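Speaker notes – shared workshop evening, 15 April 2025
Two arms, one pot: what did we get for the money?

Open with the bill. Parts came to 1543, the arms not included. Say it slowly, then move on.

Remind people what was promised in the Memuter write-up: a two-arm kitchen helper any workshop could put together over a few weekends. We are past seven weekends. I still cook my own soup.

Glass lids first. Clear and slippery, a fair test for cheap depth sensing. Holding a lid by the rim is the hard version. 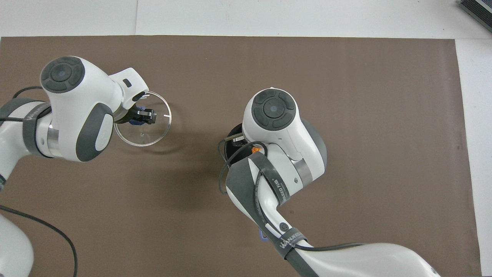 Rima Obeidat thinks I'm being unfair here: lifting a lid by its rim is something she wouldn't ask of a kid either, and the Collo scripts were written for knobs. Fine. Then the write-up should say knobs.

Cables. Spend a minute on them. Straps help, but a loop that looks harmless at rest is a different matter once the wrist turns. Ask who has snagged one. Wait for hands.

Next slide, the knob version. My gripe: a grip is a grip, and a still tells you nothing about the lift. Ask Velimir for his failure log before May – I don't trust any success rate without one.

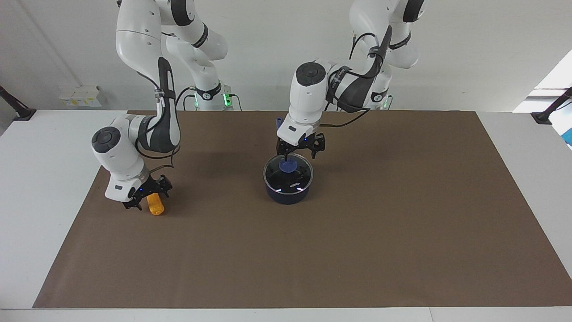

Slide 2: left arm on the lid knob, right arm holding the small orange-yellow piece.

If time is short, skip Plurora and go straight to questions.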